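Tower strip-down, continued

Still not convinced by the Noltari refurbishing sheet. It gives 36 steps for taking a desktop down to the bare chassis and putting it back, and by my reading a good third of them are the same step written twice. Lenni wants us to follow it to the letter on one machine before we argue with it. Fine. One machine.

The claim on the front page is that a used office tower can be stripped, cleaned, checked and closed again in 700 seconds. I would like to meet whoever timed that. My guess is they began with the side panel off, the screws sorted into dishes and the dust already blown out. Onni says the figure came over from the Tevine people along with the rest of the sheet, and that it was never meant for mixed stock. In that case it should not be on the front page.

Things left over from last time:

Screw trays are still unlabelled. Drive screws and case screws are not the same and I am tired of finding the wrong ones forced into a cage.

The Morrison paste has gone stiff in the tube. I threw it away. Onni thinks it would have been all right with warming. I don't.

Asset list has a tower down as 3046 and the shelf has a tower marked 3064. Probably one machine and a slip of the pen, but I am not going to sign for it on a probably. 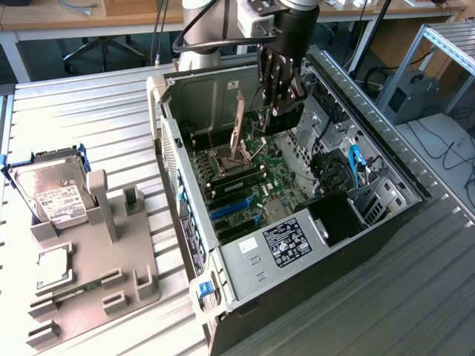
Back bench, 17th August

Tower on its side with the panel off and the board facing up. Processor socket is empty, memory still in its slots. I have left the memory alone on purpose. The sheet says to pull it at step four and refit it at step nineteen, and I can't find anything in between that needs it gone. Every extra time a module goes in and out is a chance to seat it badly, and then somebody spends an afternoon chasing a fault we made ourselves.

The blue clips down the card slots and the blue latch at the front corner are the best thing about this case. Whoever chose to make the bits you are meant to touch a different colour did more for us than the whole Noltari sheet. Less keen on the cabling. The blue SATA lead loops down through a bundle of black ones above the power supply, and the sheet just says "dress cables neatly", which could mean anything. Lenni wants a drawing. I would settle for a sentence saying which lead goes behind which.

The sheet calls for the shroud by the power supply to come off for cleaning. I don't see the point unless there is dust behind it, and you can find that out with a torch. Marked as optional on my copy. Lenni disagrees and has written "NOT optional" next to it in red, so that needs settling before the next lot.

Wevell have quoted 311 for a box of replacement clips and latches. Seems steep for bits of plastic and I'd want to know how many are in the box, as the quote doesn't say. Onni to ask.

To do:
Check 3046 against the sticker on the case, not against the list.
New paste, a small tube this time.
Rewrite steps four to nineteen as one page. Lenni to read it before it goes anywhere near the wall.
Torch needs batteries again.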